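Call for participants: winter slipper wear trial

Prameswood is looking for 27 adults to take part in a home wear trial of indoor footwear over the cooler months. The study looks at how slippers keep their shape, grip and warmth with everyday use.

What's involved
You will be given one pair to wear at home for at least 3 hours a day. We ask you to fill in a short diary each evening and come to our Eskola Street office at the start and end of the trial for a fitting. Each visit takes under an hour, and evening times are available.

Who can apply
- Aged 18 or over
- Women's shoe size 6 to 10 or men's 7 to 11
- Home most evenings
- No current foot injury, and no orthotics worn indoors
- Floors at home are mainly timber, tile or vinyl

People who work for a footwear maker or retailer, or who live with someone who does, can't take part.

Payment
Participants who finish the trial receive $307, paid by bank transfer once the second fitting is done. Parking is free behind the building. You can withdraw at any time, and your diary will be destroyed if you ask us to.

How to apply
Pick up a form at reception or ask us to post one to you. Applications close at 5 pm on the last working day of the month. Please list any wool or latex allergies on the form.
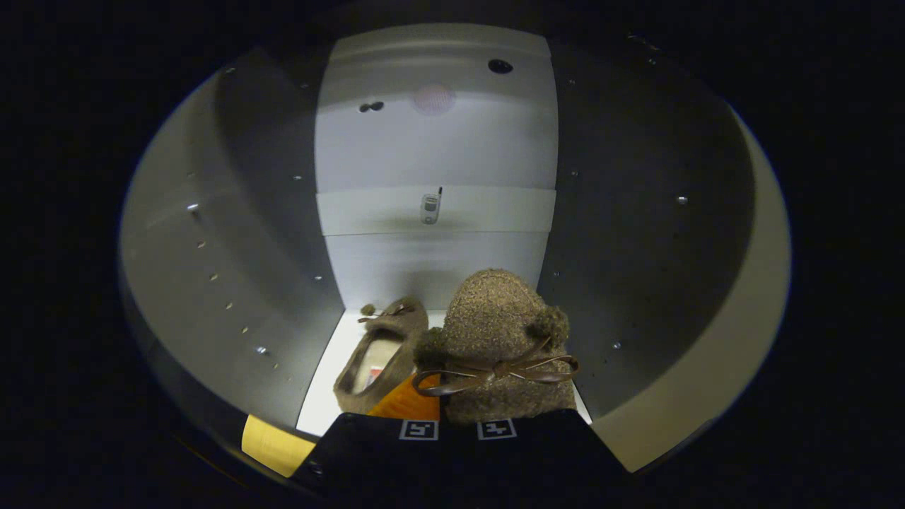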